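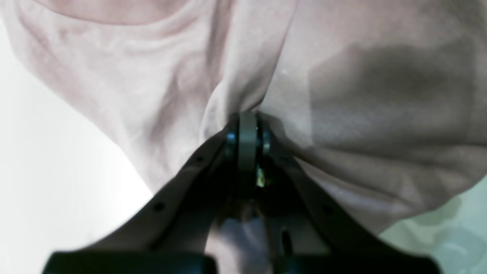 Rechercher dans le forum Recherche avancée OK

Plier du linge avec une classe de lycéens : par quel bout on prend le problème ?

irenkozma
Bonjour à toutes et à tous, je me lance, après vous avoir lus tout l'hiver sans jamais oser écrire (j'ai même recopié des fils entiers dans mon cahier, alors merci à ceux qui se reconnaîtront). J'anime l'atelier de robotique du lycée Hegyi, avec des élèves de première et deux terminales qui ne veulent pas partir, et nous préparons la coupe Plovero. Cette année l'épreuve est le pliage : on vous donne un vêtement en tas sur la table, le robot doit le prendre, l'étaler et le plier, et tout le monde doit pouvoir recommencer devant le jury avec un vêtement qu'il n'a jamais vu.

Les élèves ont baptisé le robot Fleder, ne me demandez pas pourquoi, c'est une histoire entre eux et je crois que je préfère ne pas savoir. Nous avons un bras, une pince, une caméra au poignet, et une politique apprise à partir de démonstrations que les élèves font eux-mêmes en guidant le bras. À ce jour nous en avons enregistré 206, toutes étiquetées à la main par ma fine équipe, qui y a passé des mercredis entiers avec des gâteaux.

Notre souci est toujours le même : Fleder attrape le tissu par le milieu. Il descend, il referme, il remonte avec un gros paquet de plis qui pend de tous les côtés, et ensuite il n'y a plus moyen de retrouver une épaule ou un ourlet. Le tissu clair n'arrange rien, j'ai l'impression que sur fond blanc il ne voit pas bien où s'arrête la table et où commence le vêtement. Les élèves sont partagés. Une moitié du groupe veut refaire des démonstrations, encore et encore, en ne prenant que par les bords. L'autre moitié veut écrire à la main une étape « chercher un coin » avant de laisser faire la politique apprise. Et moi je suis au milieu et je trouve que les deux ont raison, ce qui ne les aide pas beaucoup !

Qu'est-ce que vous feriez à notre place ? La coupe est en avril, donc le temps existe encore, mais il file.

andor_m
Bonjour Irén et bienvenue ! Quel plaisir de voir un lycée sur le pliage, c'est un sujet tellement ingrat et tellement beau. Je m'appelle Andor Mészáros, j'ai accompagné une équipe à Plovero l'an dernier et nous avons fait exactement la même chose que vous, prise en plein milieu, grand parachute, désespoir.

Mon avis, et je sais qu'il va faire grincer : ne touchez pas à vos prises au milieu. Gardez-les. Soulever par le milieu, c'est une très bonne première action quand le vêtement est en tas, parce que la gravité travaille pour vous. Le tissu pend, les extrémités descendent, et un bord finit presque toujours par se présenter en bas. Ensuite vous reposez en traînant doucement sur la table, vous regardez, et vous reprenez par ce qui dépasse. Nous avions appelé ça « la serpillière » (le jury a ri, c'est toujours ça de pris). Ce qui manque à vos démonstrations, à mon sens, c'est la suite : la repose et la deuxième prise. Est-ce que vos élèves continuent à enregistrer quand la première prise est moche, ou est-ce qu'ils arrêtent et recommencent ?

irenkozma
Ah. Ils arrêtent et recommencent. Je viens de relire ta phrase trois fois et j'ai un peu honte, c'est moi qui leur ai dit de jeter les essais « ratés » pour garder un jeu de données propre.

Greenberg_I
Pas de honte, tout le monde fait ça la première année, et moi je l'ai fait aussi la deuxième.

Par contre je ne suis pas d'accord avec Andor sur la serpillière, et je le dis avec toute l'affection que j'ai pour lui. Ça marche sur un t-shirt en coton un peu lourd. Dès qu'on passe sur quelque chose de fin ou de très grand, la repose fait des plis par-dessus les plis et le robot tourne en rond. On a eu des séquences où le bras prenait, reposait, prenait, reposait, et le chronomètre continuait tranquillement. Au bout d'un moment même les parents dans les gradins regardaient leur téléphone.

Je serais plutôt du côté de ceux de tes élèves qui veulent une étape écrite. Un détecteur de bord tout simple, sur l'image de la caméra fixe si vous en avez une (celle du poignet est trop proche, une fois la pince descendue on n'a plus que du tissu partout et les mors devant). On cherche le contour, on choisit le point le plus éloigné du centre, on y va. C'est bête et ça se débogue. Et pour des lycéens, ça a une vertu pédagogique énorme : quand ça rate, ils peuvent dire pourquoi. Avec une politique apprise ils haussent les épaules et ils rajoutent des démonstrations.

Irén, quelle pince avez-vous ?

irenkozma
Une Herkon, le petit modèle, prêtée par le club de la ville voisine. Mes élèves la trouvent magnifique, moi je la trouve surtout bien sombre, et je me demande si son ombre sur le tissu ne gêne pas la caméra du poignet. Et nous n'avons pas de caméra fixe. Le règlement l'autorise mais le budget de l'atelier est déjà parti en vêtements de friperie et en gâteaux.

andor_m
Ignacio, tu compares avec ton drap-housse, qui n'aurait jamais dû être sur une table de concours, on en a déjà parlé longuement :)

Plus sérieusement, sur le « quand ça rate ils peuvent dire pourquoi », je ne te suis pas. Mes élèves passaient un temps fou à regarder les vidéos des échecs et ils en tiraient des choses très fines : tel essai, la pince arrive trop haut et elle glisse, tel autre, elle prend deux épaisseurs au lieu d'une. C'était les plus belles séances de l'année. Il suffit de leur donner un tableau et de les laisser inventer leurs propres catégories d'échec.

Greenberg_I
Le drap-housse était dans le règlement, page des annexes. Je le maintiendrai jusqu'à ma mort.

Et deux épaisseurs au lieu d'une, d'accord, vous l'avez vu. Mais vous l'avez corrigé comment ? En rajoutant des démonstrations. Je ne dis pas que c'est mal, je dis qu'une équipe qui part de 206 n'a pas la main-d'œuvre pour ça avant avril.

bianka.katona
Bonsoir, je passe après la vaisselle, pardon si c'est un peu en désordre. Bianka Katona, j'encadre un club du soir, des collégiens et quelques adultes, donc encore plus de monde qui parle en même temps que chez vous.

Je voudrais dire un mot pour l'ombre, parce que ça m'a coûté un trimestre. Chez nous le bras était éclairé par les fenêtres d'un seul côté, et selon l'heure toute une moitié du vêtement passait dans le gris. Les démonstrations du matin et celles de la fin d'après-midi ne se ressemblaient pas du tout. On a fini par mettre deux lampes de bureau, une de chaque côté, avec du papier calque devant, tenu par des pinces à linge (il fallait bien), et surtout on a enregistré aussi des démonstrations avec les lampes mal mises exprès. Le jour de la coupe, l'éclairage de la salle n'a rien à voir avec celui de votre classe, il faut s'y attendre et l'avoir un peu vécu avant.

Pour le fond, achetez une nappe foncée. Unie, mate, bien tendue sous la table avec du ruban adhésif, sinon le robot plie la nappe. Oui, il l'a fait. Oui, elle était mieux pliée que le t-shirt.

Sur la dispute d'Andor et Ignacio, que je lis toujours avec beaucoup de bonheur : est-ce qu'on ne peut pas laisser les deux moitiés du groupe essayer chacune leur idée pendant deux semaines ? Trente essais chacun, mêmes vêtements, mêmes tas de départ dans la mesure du possible, et vous comparez. Au pire ils auront appris à mesurer quelque chose.

irenkozma
Bianka, l'idée des deux équipes me plaît énormément, et la nappe aussi. J'en ai parlé ce midi entre deux cours, ils ont déjà choisi des noms d'équipe, des couleurs, et demandé s'il y aurait une coupe pour les vainqueurs.

Question pratique pour tout le monde : comment vous faites des tas de départ comparables ? Un t-shirt jeté ne tombe jamais deux fois pareil.

thr.bergmann
Bonjour. Je suis Þröstur Bergmann, je fais partie de ceux qui préparent les tas à Plovero, alors je peux répondre à cette question-là au moins, et pour le reste je me tiens à l'écart comme il se doit.

Nous prenons le vêtement par un point tiré au sort, nous le tenons à hauteur de coude, nous lâchons. C'est tout. Les tas ne sont pas identiques et nous ne cherchons pas à ce qu'ils le soient. Pour comparer deux méthodes chez vous, je vous conseille de faire pareil et d'alterner : un essai pour une équipe, un essai pour l'autre, avec la même personne qui lâche et qui ne sait pas, si possible, à qui est le tour. Je trouve que 30 essais par équipe, c'est peu pour départager deux méthodes proches, mais c'est largement assez pour voir si l'une des deux ne marche pas du tout. Si vous arrivez à 100, ce sera une très jolie petite étude et je serais heureux de la lire.

Pour le drap-housse, il a été retiré des annexes. Bonne nuit Ignacio.

Greenberg_I
Je le prends comme un hommage.

andor_m
Je l'imprime et je l'encadre.

Irén, pendant que j'y pense : ne jetez plus rien, même l'essai où quelqu'un éternue et lâche la manette. Nous avions fini la saison avec 3 193 séquences, dont beaucoup de très vilaines, et ce sont les vilaines suivies d'un rattrapage qui ont débloqué la deuxième prise. Demandez aux élèves de noter en une ligne ce qui s'est passé. Une seule ligne, sinon ils arrêtent d'écrire au bout d'une heure.

bianka.katona
Je plussoie pour la ligne unique. Nous, on avait mis un champ « humeur du robot » dans le tableau, pour les petits, et c'était le champ le mieux rempli.

Et Ignacio a quand même raison sur un point, je le dis pour l'équilibre : pour la toute première prise, une caméra qui voit la table de haut change la vie. Une vieille webcam sur un pied de lampe suffit largement, quelqu'un dans votre salle des professeurs en a forcément une au fond d'un tiroir.

irenkozma
J'ai trouvé la webcam ! Dans le tiroir du professeur de latin, qui me la prête contre une démonstration de pliage de toge, et je crois qu'il est sérieux. La nappe arrive mardi. L'équipe « au bord » a déjà un contour qui s'affiche à l'écran, tout tremblotant, et ils en sont fiers comme tout. L'équipe « serpillière » (Andor, ils ont adopté le mot) enregistre maintenant les rattrapages et râle parce que c'est bien plus long à faire que les belles prises propres.

J'ai encore une question sur la pince, après je vous laisse dormir. Quand Fleder serre fort il tient bien mais il embarque tout un paquet, et quand il serre moins, le tissu glisse pendant qu'il remonte. Vous réglez ça dans la force ou dans la hauteur de descente ?

Greenberg_I
La hauteur, toujours la hauteur. Descends moins bas, laisse la force tranquille.

andor_m
La hauteur aussi. Voilà, ça arrive. Mais fais-le varier un peu dans les démonstrations, de quelques millimètres, autrement il ne supportera pas une table qui n'est pas d'aplomb, et celles de Plovero ne le sont pas, pardon Þröstur.

thr.bergmann
Elles ont été calées l'an dernier. Avec du carton, je l'admets.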